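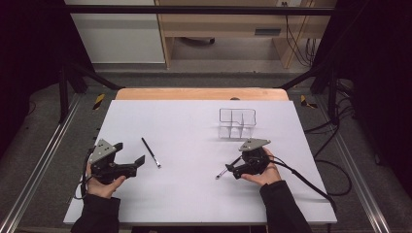 3.2. Rangement des fournitures et temps de recherche

Le temps de recherche d'un objet courant a été relevé dans les bureaux de deux établissements, Henmont et Jestley, selon le protocole de Kamata et Chettiar. Chaque participant devait retrouver un article nommé par l'enquêteur, puis le remettre à sa place. Le corpus comprend 2 949 relevés, dont 2 300 ont été conservés après élimination des essais interrompus.

À Henmont, où les tiroirs sont cloisonnés, la durée médiane s'établit à 29 secondes ; elle atteint 52 secondes à Jestley, où les fournitures sont regroupées par service. L'écart se maintient lorsque l'on contrôle l'ancienneté des agents – variable que MacRitchie juge déterminante. Les objets minces et allongés (stylos, règles, tiges) restent les plus longs à localiser dans les deux cas.

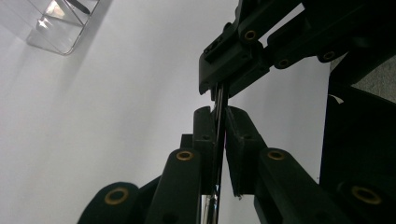

Figure 4. Tige métallique mince, d'aspect brillant, tenue verticalement.

L'effet du cloisonnement est plus faible pour les articles de papeterie plats. Lamont et Nepia attribuent ce résultat à l'empilement, qui masque les étiquettes quel que soit le mobilier. Les relevés de décembre, effectués pendant l'inventaire, sont traités séparément en annexe B.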